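Home Help Board > Storage and Organizing > Small spaces

How do I stop paperwork and small stuff from taking over a one-room apartment?

Posted by Bent Ketilsson

I moved into a studio in November and I can't keep on top of the small things. Mail, receipts, batteries, phone cords, tape, spare keys, sewing stuff. I have one closet and one white table that I use for eating and for work. By the end of the week I have to push everything to one side to put a plate down.

I bought a small two-drawer plastic unit to keep on the table and it helped for a while. Then both drawers filled up with a mix of everything and I stopped opening them.
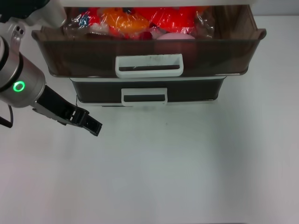

The landlord doesn't allow shelves or hooks screwed into the walls, and the closet door doesn't close properly if I hang an organizer on it. I'd like to spend as little as possible. Do I need more drawers, or a different kind of box, or do I just need to throw things out? I also have 21 envelopes of old pay stubs and bank letters from my last place and no idea which ones I have to keep.

3 replies

Steinar Briem
Accepted reply

Throw out first, then sort, then buy. If you buy containers first you end up storing things you don't want.

Take everything out of both drawers and off the table and make piles by what the item is for. Mail with mail, cords with cords. Anything you can't name a use for goes in a bag by the door. If you haven't gone back into the bag in a month, get rid of it.

Then give each drawer one job. In my place the top drawer is for things I use every day (keys, pen, tape, charger) and the bottom one is for paper I still have to deal with. Paper that is finished doesn't go in a drawer at all. It goes in a folder in the closet or in the recycling.

For batteries and sewing things I use clear containers with lids. You can see what's in them without opening them, and they can sit on the closet floor. Get ones with straight sides if you can. Rounded ones waste space when you line them up.
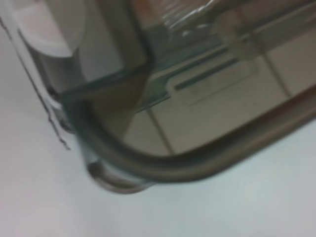 Clear plastic container, close up. The corners are rounded on this one.

Measure the closet floor before you go to the store. I didn't, and I had to take five boxes back to Jerkow on the bus.

On the pay stubs: check each one against your year-end tax form. If the numbers match, you can usually shred the stubs and keep the form. Tax returns and the papers that support them I would keep for seven years, but look up the rule for your state and your situation. Bank letters that only say your statement is ready can go now. Most banks keep old statements online, so log in and see how far back yours go before you shred anything.

One more thing, open your mail standing up next to the recycling bin. Half of mine never reaches the table.

Pidis2236

get a bigger table

Altari_K

I agree with most of what Steinar wrote but I'd skip the "bag by the door" in a studio. You will trip over it. Put it under the bed.

What worked for me was going vertical without touching the walls. A narrow freestanding shelf next to the closet takes up very little floor. Mine came secondhand from a place on Kirkegaard Street. It's 152 cm tall and it holds all my files plus the printer. Put the heavy things at the bottom so it doesn't tip, and don't put it where the closet door will hit it.
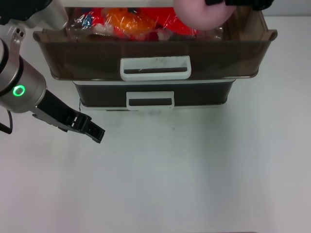
Also, label the front of every drawer, even if it feels silly with only two of them. Masking tape and a marker is enough. When the label says CORDS you're less likely to drop a gas bill in there. I redo mine whenever the contents change, and if I can't think of one word for a drawer then I know it needs sorting again.

For the cords themselves, wrap each one and hold it with a twist tie from a bread bag. Write what it belongs to on a bit of tape. If you can't tell what a cord is for and it doesn't fit anything you own, it can go to electronics recycling.

Comment from Bent Ketilsson: Thanks. I went through the envelopes last night and kept two of them. Will measure the closet before I buy anything.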